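Nanport Ramar Two-Arm Linen Handler

For laundries, hotels and care homes with more sheets than patience

The Ramar is a two-armed machine that picks up flat linen, finds the corners and passes it on to your folder or your folding table. It works at the speed of a careful person on a Monday. We mention this first because visitors tend to expect something faster, having seen films.

It handles sheets, duvet covers, tablecloths and bath towels. Fitted sheets are a different matter. We have been working on fitted sheets since June and will put them on this page when we have something to say.

What changes on the floor

At Lallport, where the Ramar has been on the day shift for 42 weeks, the job that went was corner-finding: standing at the trolley with your arms above your shoulders, looking for the end of a king-size sheet. Shift lead Maxine Waaka had six people rotating through it, and none of them has asked for it back.

The jobs that stayed are checking for stains, mending, sorting by customer and telling the Ramar it has picked up two sheets at once. That last one is new. It needs someone with a good eye and a fairly even temper, and Lallport pays it at the higher grade, which we recommend.
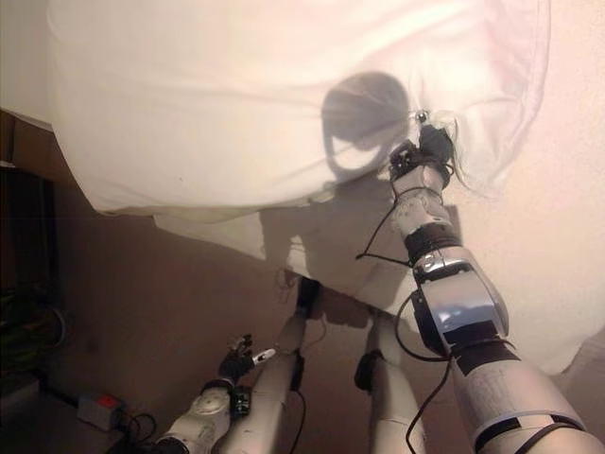 Staff do need time with it. Allow 5 days before anyone is asked to run it alone, and keep the manual table going for the first month. Renata Maldonado, who runs our site training, will also ask you to let the people who did the folding decide where the machine stands. They know where the draught comes from and which door the trolleys jam in. Managers have usually picked the spot already, beside the window, where it looks well.

What it won't do

It won't chat, lift wet loads, or cover for somebody who has phoned in sick at the other end of the building. It stops when a person steps inside the marked area, including a person who has only come to look for a pen.

Capacity and supply

Up to 2,000 pieces a week on a single day shift, mixed sizes. Runs from an ordinary wall socket. Grip pads are a wearing part and can be changed by your own staff with the key supplied (please hang it up somewhere).

Hire or purchase, with installation and training included in both. To arrange a visit to the Tautahi showroom, ask for Clem Quinlan in sales. Bring a sheet of your own if you like. Most people bring their worst one.

Prices on this page apply to orders placed by 31 Aug 2019.
Hire: by the month, minimum term 6 months
Purchase: on quotation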